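Cómoda pegada a una ventana: ¿se estropea con la humedad?

Workatach
8/28/23

Hola a todos. Me mudo a un piso pequeño y el dormitorio solo me deja una pared libre, la de la ventana. Quiero poner ahí una cómoda blanca pequeña que ya tengo. La ventana la abro mucho, incluso en invierno, y el año pasado en la otra casa me salió moho detrás de un mueble. ¿Cuánto tengo que separarla? ¿Y hace falta tratar la parte de atrás con algo? El edificio es viejo y la pared da a la calle.

Siltside

Lo del moho casi siempre es condensación. La pared exterior está fría, el aire no circula por detrás del mueble y el agua se queda ahí. Yo tengo una cómoda en la misma situación desde hace 16 años y la dejo a cinco centímetros de la pared, sin problemas. Si tienes rodapié, mide desde la pared y no desde el rodapié.

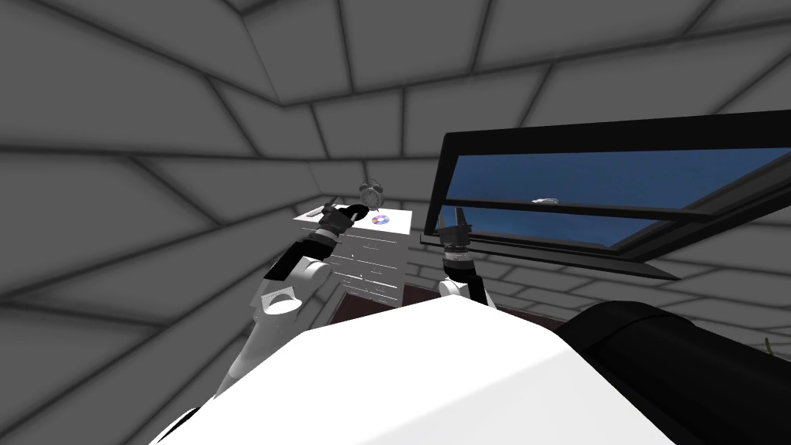 Cómoda blanca pequeña y ventana abierta, en una habitación simulada.

Respecto a abrir la ventana, te conviene seguir haciéndolo. Diez minutos por la mañana bastan. Lo malo es la lluvia: si entra de lado, el tablero se hincha por el canto y eso ya no se arregla. Pasa un trapo seco por la parte de arriba y revisa los cantos en noviembre, antes del frío. Si ves el canto levantado, sella con barniz al agua, dos manos finas.

Compra también un higrómetro barato. El mío me costó 18 euros. Si marca más de 60 % varios días seguidos, ventila más o pon un deshumidificador.

Rulon

Yo la pondría en otro sitio y listo. A mí el sol me dejó el blanco amarillo en dos veranos.

Hegedűs

De acuerdo con lo de los cinco centímetros. Añado que no metas ropa húmeda en los cajones y que saques el de abajo de vez en cuando para mirar el fondo, que es donde primero huele. Si la pared ya tiene manchas, límpialas y deja secar bien antes de arrimar nada. La pintura antimoho ayuda, pero si hay una filtración desde fuera no sirve y hay que avisar a la comunidad.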